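4.2 Tempo drift in the Kelel rehearsal recordings

We now turn to the question that started the whole project: do extreme metal bands speed up when they play without a click, and if so, where in the song does it happen? The Kelel archive is a wonderful place to look. It holds 661 rehearsal takes, nearly all of them recorded live in a single room, and the drummers had no click in their ears for any of them. We were delighted to find that most takes came with the band's own notes on which riff follows which, so we could line up the sections without guessing. 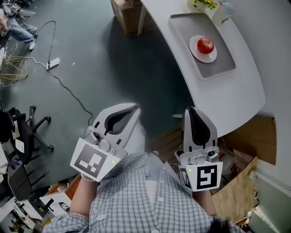 Olga Esteban and Radomir Janevski
Section 4 drafted with Apinya Boonchu

We marked each snare hit by ear first and then by software, and kept only the takes where the two agreed. Blast beats are hard on any onset detector. At very high speeds the kick and snare smear into one another, and cymbal wash fills whatever space is left. For this reason we worked from the snare microphone alone wherever a separate track had survived. The takes by Nultine were the cleanest of the lot (a dry room, a tight snare, hardly any bleed from the guitars) and we used them to tune our settings before moving on to the rest.

The results were a real pleasure to plot. Bands do speed up, but the rise is far from smooth. It gathers in the bars just before a change of riff, and above all in the fill that leads out of a slow passage into a fast one. Once the blast beat is under way the tempo settles and sometimes even sags a little, which we take to be simple tiredness in the drummer's leading hand. Figure 7 shows the pattern for a set of 12 songs, each played by the same band early and late in its rehearsal period.

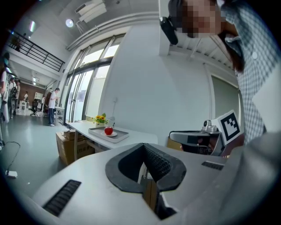
What surprised us most was how well the late takes kept the shape of the early ones. We had expected practice to flatten the curve. In fact the overall tempo became steadier from one take to the next, while the push before each change stayed put, and in several songs it grew! The players seem to be learning the push as part of the piece, in much the same way that they learn the notes. Dede Atinga, who played drums on 18 of the takes, read an early draft of this section and told us that he thinks of those bars as "leaning on the door before it opens". We could not have put it better.

Guitarists complicate the picture in a lovely way. In tremolo passages the picking hand does not always lock to the kick drum, and where the two part company it is usually the guitar that arrives first. Over 67 takes had guitar tracks clean enough to test this. The gap is tiny, too small to hear as a mistake, yet it turns up in the same places again and again. We suspect it adds to the feeling of headlong motion that listeners describe in Section 3, although our data cannot settle the matter.
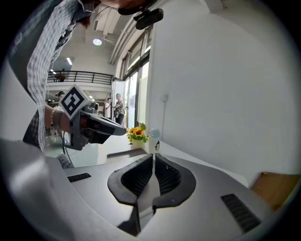

MUSIC PERFORMANCE / RHYTHM AND TIMING

One limit should be stated plainly. A rehearsal is a relaxed affair, and a drummer on stage may behave quite differently. The handful of concert tapes in the Redwood collection hint at a larger push and a faster start, but their sound is too muddy for our method. We return to them in Section 5, where we try a coarser measure based on bar lengths.

Figure 7. Change in tempo by bar, early takes (solid line) and late takes (dashed line). Riff changes are marked by vertical ticks.

Comments (3)

Edin Stojanović
Great read. Did you look at songs in odd metres at all? My old band always rushed the sevens and never the fours.

Apinya Boonchu
Only a few in the archive, sadly, and we left them out of Figure 7. I'd love to hear your tapes if you still have them!

nikolaidis
The bit about guitars landing early matches what I see when I edit drums for people. Looking forward to section 5.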